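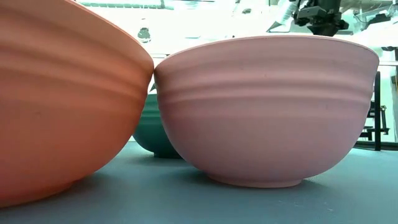
Orange, pink and green bowls.

What I learned from a month of soup

Back in August, which I know is a ridiculous time to start, I decided I was going to eat soup for lunch every working day until I ran out of ideas. I'd been buying sandwiches from the place under the office and I was sick of them, and sick of paying for them too. Kenna Cowie had been telling me for ages that she makes one big pot and lives off it, and I kept nodding and then going downstairs for another turkey on rye.

So I finally did it, and a few of you asked me to write it up after I mentioned it in the last newsletter. Be warned, I have opinions now!

The first pot was a disaster. I threw in everything that was going soft in the fridge (two zucchini, half a cabbage, a very tired leek) and boiled it until it was the color of dishwater. It tasted like hot nothing. I ate it for four days anyway because I'm stubborn, and by the end I was putting so much hot sauce in it that I might as well have been drinking hot sauce.

Kenna took pity on me and asked how long I'd cooked the onions. I hadn't cooked the onions. I'd just dropped them in the water with everything else. She made a face I won't forget in a hurry. Her rule is that the onions get their own time in the pot, low heat, plenty of oil, a good pinch of salt, and you don't add another thing until they're soft and starting to go gold. I tried it the next week with red lentils and canned tomatoes and it was like a different person had made it. I stood at the stove eating it out of the ladle.

After that I got a bit carried away. There was a black bean one with cumin and lime that I've now made three times. There was a potato and corn chowder that was lovely on the first day and turned to wallpaper paste by the third, so make a small batch of that. There was a chicken and rice one where the rice drank every drop of broth overnight, and I opened the container at work to find a sort of damp brick. Cook your rice on its own and add it when you heat the soup up! Same goes for noodles. I feel like everybody's grandmother knew this and it somehow never reached me.

Since someone will ask, my basic lentil soup goes like this. Two onions, cooked the Kenna way. A few cloves of garlic and a spoonful of cumin, stirred around for a minute. Then 250 grams of red lentils, a can of tomatoes, and enough stock to cover it all by a couple of inches. Simmer it until the lentils fall apart, squeeze in half a lemon and taste it before you do anything else. It nearly always wants more salt than you think. I blend half and leave half chunky, but my sister leaves the whole thing alone and hers is good too.

Freezing has been the part I've liked most. I ladle it into flat bags, lay them on a cookie sheet until they're solid and then file them upright like records. Write on the bag what's inside. I skipped that step and have since defrosted what I was sure was chili and turned out to be stewed plums. (I had toast that day.)

I haven't gone back to the sandwich place except once, when it was pouring and I'd left my lunch on the kitchen counter. The turkey on rye was fine. I did miss my soup, though, and I never expected to write that sentence.

Next up I want to try a proper split pea, and I've been promised a recipe for a peanut and sweet potato one that sounds strange and is apparently wonderful. If you have a soup your family fights over, reply to this email and send it to me. I'd especially like something with barley in it, as I bought a huge bag and have no plan for it at all.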